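Category: Old Media & Storage

zipclick: Found a box of Zip disks from 2000 in the closet. The Skidisico drive still spins, but disk 4 just clicks. Any hope?

Hinds: Click of death. Stop feeding it disks, it eats the good ones too.

mothball_pc: Disagree. Mine clicked for years and read fine – eventually.

Hinds: "Eventually" is doing a lot of work there.

zipclick: Tried it 2 more times. It's mostly my college poetry,
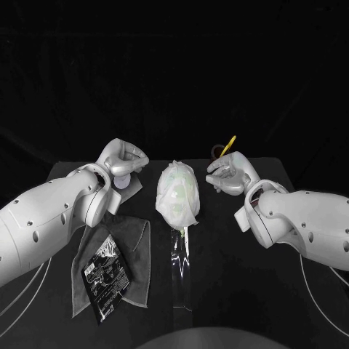 so the drive may have taste.

mothball_pc: Try a USB one before you give up.

Last updated: 2/1/21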